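4. Demonstration at the open day

4.1 Setting and visitors

The bin picking cell was shown to the public during the April open day of the Korkley workshop building. In the earlier sections we reported only results that were obtained when the laboratory was closed. The open day gave us a different condition: the objects were partly chosen by other people, the operator had to speak while working, and the programme could not be stopped for a long time when something went wrong. We think that these conditions are worth to be reported, even if they were not controlled in a strict sense.

The Weldu planner was the same version as in Section 3, and no parameter was changed between the last laboratory test and the opening of the doors at 10 in the morning. The cell was kept running until 4 in the afternoon, with a pause at noon. Visitors came in small groups from the main hall. Each group stayed for a short explanation and then watched several picks. Many of them were families from Brerkholm, so the explanation was given in everyday words, and the technical questions were answered afterwards at the poster.

4.2 Objects

For the laboratory tests we used the Kikeo object list, which contains 31 items. On the open day this list was used in the morning only. In the afternoon, visitors could select objects from a table of toys and soft household things, and they decided also how the objects should be placed. Children had a clear preference for difficult arrangements. They liked to put a toy against the wall of the bin, or on top of something soft, and wait to see what the arm would do.

Soft objects deserve a special remark. A glove has no fixed shape, and when it lies under or beside a rigid toy the planner must decide which of the two it will take first. Figure 4 shows such a case, with pink gloves and an orange-brown toy lying together under the gripper. The toys near the left wall are a simpler case for recognition, but they leave less room for the fingers between object and wall.

4.3 Observations

A total of 400 pick attempts was recorded in the log during the day. We do not compare this set directly with the laboratory set, for the reason that the arrangements were not repeated. Two observations can still be made. First, the planner needed more time when objects were in contact with each other, and visitors noticed this pause and asked about it. Second, the operator used the pause button more often than in the laboratory, mostly to finish an explanation before the next movement. In future demonstrations we would separate these two roles and let one person speak while another person stays with the controls.
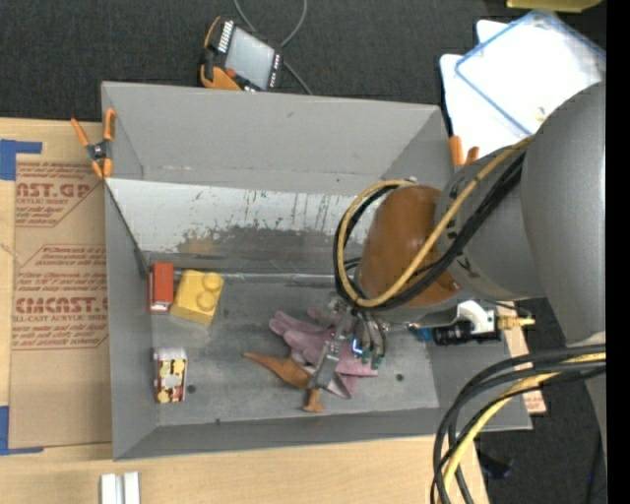
Figure 4. Gripper lowered over pink gloves and an orange-brown toy in the gray bin, with three other toys at the left side.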